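What Does a Power Supply Do?
Inside the Computer, part 11, by Senyo Arthur 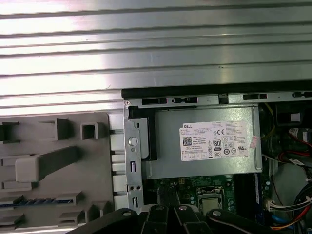 Every desktop computer needs electricity, but it can't use the electricity from the wall the way it comes. The wall gives too much of it, and the wrong kind. The part that changes it is called the power supply. It is a metal box, and it usually sits near the back of the computer, where the cord plugs in.

Electricity from the wall is called AC, which is short for alternating current. It changes direction many times each second. The chips in a computer need DC, or direct current, which flows one way only. They also need it at a low voltage. Voltage is a measure of how hard electricity is being pushed.

The power supply takes in AC and gives out DC. Wires carry the DC to the motherboard, the big flat board that connects the other parts. Motherboards are often green. The lines on them are called traces, and they work like very thin wires.

Power supplies come in different sizes. Their strength is measured in watts. A 300 watt supply can run a simple desktop computer. A computer built for fancy games may need more.

Reading the label

Most power supplies have a label with very small print. The one in our picture was made for Dell, so it has that name on it. It also has the letters CE, which mean the maker says it meets the safety rules in Europe. The words 80 PLUS are about saving energy. A supply wastes some electricity as heat, and one with this badge has to waste no more than a set amount.

Staying safe

Never open a power supply. Parts inside it can hold electricity even after the cord is pulled out, and it can hurt you badly. If you want to look inside a computer case, ask an adult to unplug it and open it with you.

Words to know
AC: electricity that keeps changing direction
DC: electricity that flows one way
Watt: a unit for measuring power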